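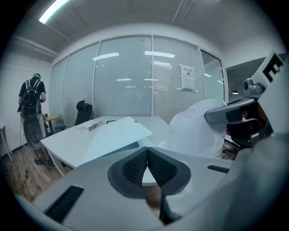 一月，上午，办公室大桌

接着上次没写完的部分。Gokemton 的样板要在月底前定下承托方式，Belmiro Garcia 那边等尺寸，所以今天把桌面上能量的先量了，不能量的记下来。

桌子沿用白色那张大桌，前角是圆的，桌腿收在圆角下面。圆角这一段不适合做基准边，卡尺和直角尺都靠不住。上次 Matilde 以圆角附近为起点量对角线，两遍差了 4 mm，数据作废。今后统一从直边开始，直边上贴一小段胶带作零点，胶带不要撕。

面板编号 2081，浅蓝白色，大尺寸。平放时中部看不出下垂，手按右角有轻微回弹。一端抬起、另一端落在桌面上时，扭转比预想的明显：右角抬高 49 mm，左角贴不实，塞尺能进去一点，具体厚度没有记，下次补。抬高点换到边的中部以后扭转基本消失。初步判断与板材本身无关，是单角受力造成的。Vidmar 的安装说明里只画了角部支撑，没有画边部支撑，需要问他们有没有试过。

右上边缘附近的深色小点，用干布擦过，擦不掉。用指甲刮没有台阶感，像是在表层以下。暂不处理，也不上溶剂，等 Belmiro 看过再说。位置已抄在板背面的标签上，以免跟运输磕碰混在一起。

垫层：青色垫子只垫在板的下沿。整块铺满的话板面滑动小，但垫子自身有卷边，会把板顶起来，读数偏大。只垫下沿时板会慢慢往下溜，斜放十分钟以上要有人看着，或者在下沿外侧加挡块。挡块用软的，硬木块会在边上留印，去年那批退回来的就有这种印子。

卷边的处理试过两种办法。一种是反卷后压一夜，第二天早上好了，到下午又翘回来一点。另一种是裁掉边缘约一指宽，平整度可以，但尺寸就不够了。倾向于换一张厚一点的，Erkness 的目录里有，颜色无所谓。

物品摆放：白色矮盒放桌子远端靠左，不要往中间挪，板转向时会扫到。黑框那件薄的挨着盒子右边放，拿板之前先确认它没有被压在下面。上次就是压住以后才发现，框没事，桌面多了一道浅痕。盒子侧面的黑色标记朝哪边都行，但每次一致，方便对照以前的照片。

椅子：黑色办公椅停在桌子左侧以后，从左边绕到远端的通道偏窄。一个人空手能过，抬着板过不去。抬板一律走右侧。椅子用完推回去，头枕不要高过桌面太多，转板时容易碰到。这条写过一次了，再写一遍。

斜放测试的步骤，给后面接手的人：
桌面先用干布擦一遍，看有没有碎屑。
垫子放好，卷边朝下。
两个人抬板，先落下沿，再放上沿。
抬起右角，到位后等两分钟再读数。
左角用塞尺，从外往里，不要横着推。
读完先放平，再记录。
第四步的两分钟不要省。刚抬起来时读数会往下走，差不多要一分半才稳定。Matilde 说她等一分钟就够，可能跟室温有关，两个人的数先分开记，不要合并求平均。

记录表的问题：现在的表没有“支撑位置”一栏，导致以前的数据分不清是角部还是边部。我在右侧空白处手写加了一栏，角部写 J，边部写 B。电子版还没有改。旧数据如果查不到支撑位置就留空，不要猜。

光线：桌面本身是白的，板也接近白色，从正面看板的边线不好认。贴深色胶带有帮助，但胶带厚度会影响塞尺。目前的做法是看垫子露出来的那条边，拿它当参照。垫子换颜色的时候要考虑这一点，上面写的“颜色无所谓”收回，还是要深色。

房间的墙是白的，以后如果做反光对比，墙面反射也要算进去，至少要有一面遮挡。这个不急，属于 Drindolness 那边的内容，他们的要求还没有发全。

未完成：
左角间隙的厚度。
边部支撑再重复 2 次，板翻面后同样做。
问 Vidmar 边部支撑的事，顺便要一份没有压缩过的图。
厚垫子下单，先要一张试样。
记录表电子版加栏。

另，Belmiro 问能不能把抬高量再加大。桌面上做没有问题，但板重心过了垫子之后下溜会快很多，挡块要先换。挡块没到之前维持 49，不加。

下午如果桌子空出来就先做翻面。翻之前把深色小点的位置再核对一遍，标签上的方向是按正面写的，翻过来左右相反，表里注明。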